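Musbridge Manipulation Software Group
Minutes of the fortnightly meeting, 19 Oct 2020

Present: control, perception, planning, tooling. Ostness joined by phone and could be heard for most of it.
Apologies: simulation, who are still simulating.

1. Minutes of the last meeting

Accepted, with one correction. The previous minutes recorded that the logging problem was "fixed." This should read "discussed."

2. Actions carried over

Tooling to write a page on how to restart the planner without restarting everything else. Not done. The planner has been restarted often enough that everyone now knows how, and tooling asked if the action could be closed on those grounds. It could not.

Perception to rename the branch called "final-final." Done. It is now called "final-july," which was felt to be progress, though it is October.

Control to return the torque wrench to Trornton. Control believes it did this. Trornton believes otherwise. Carried over.

3. Controller

The new gripper controller has been running on the bench arm since the last meeting. The loop is set at 200 Hz and mostly stays there. When logging at full detail is turned on it drops, and the fingers start closing in small steps, like somebody feeling for a light switch. Control would like logging moved to its own process. Tooling would like control to log less. Both sides restated their positions from July with very few changes in wording.

It was agreed that logging will move to its own process, and also that control will log less.

The force limit during closing was raised again. At present it is one number for all objects, chosen a long time ago by a person who has since moved to Vogler. Planning suggested a limit per object class. Perception pointed out that this depends on perception getting the class right, and asked for that remark to be minuted. It is minuted.

4. Wrist camera and the toy food set

This item took up most of the meeting.

Perception reported on the grasp logs from the toy food set. There are 956 logged attempts, of which 38 were tagged "unclear" by whoever reviewed them. Planning asked what "unclear" meant. It means that two reviewers looked at the wrist view and could not agree whether the object was held, about to be held, or just nearby. The group then looked at wrist views for a quarter of an hour and could not agree either.

The main trouble is that close to the fingers the target fills so much of the view that the segmentation has little else to go on. The banana is the worst for this. It bends one way, the mask bends another, and the part that runs down over the gripper body gets handed back as either "gripper" or "background," depending on the build. The grapes come a close second. Where the bunch goes under something else, the current model will sometimes return one bunch, sometimes two, and on one build a bunch and a "bowl." There is no bowl in the class list. Perception is looking into it.

The bread roll has ridges, and the edge detector is very fond of them. It finds all of them, every time, and offers each one to the planner as a possible grasp edge. Planning has asked it to stop. 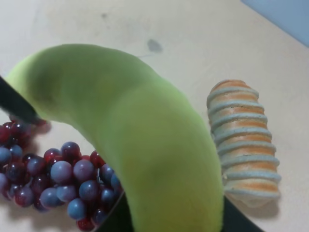 5. Occlusion masks for the gripper

Following from item 4. The gripper mask is currently drawn by hand, once, with the fingers open. It is wrong whenever they are anywhere else. Options put to the meeting:

a) Render the mask from the joint positions on every cycle. Correct, but needs a decent model of the finger shape, and the one we have came from Vogler with the units missing.
b) Draw five masks by hand and pick the nearest. Ugly. Could be done by tomorrow.
c) Train the segmentation to know what a gripper looks like. Perception's preference, as it was for the last four problems.

Agreed to do (b) now and (a) properly. Option (c) will be revisited once there is something to compare it with. Ostness said something at this point that was either "fine" or "five."

Control asked that the glossy parts of the gripper be treated with some caution whichever option is used, as a sheen on the housing has been read as an object edge before. Noted.

6. Planner timeouts

The planner gives up after 700 ms and falls back to the last good plan. Planning would like longer. Control would like the fallback to check that the last good plan was for the same object, which at present it does not. There was a short silence. Planning will add the check before asking again about the timeout.

7. Tooling

The replay tool now lines up wrist frames with joint data, provided both clocks agree. They do not, by a small and drifting amount. Tooling will write the offset into the log header. Reviewers are asked to stop fixing the offset by hand in their own copies, as there are now several truths.

The "unclear" tag will be split into "contact unclear" and "object unclear." A third tag, "reviewer unclear," was proposed and defeated.

8. Any other business

Trornton has asked again about the torque wrench.

Actions
Control: log less; look for wrench.
Perception: five hand-drawn masks; find out where "bowl" comes from; filter the ridges on the roll.
Planning: same-object check on fallback plans.
Tooling: separate logging process; clock offset in header; new tags; the restart page.
Ostness: send units for the finger model, if Vogler will part with them.

Next meeting in two weeks, same room, with a better phone.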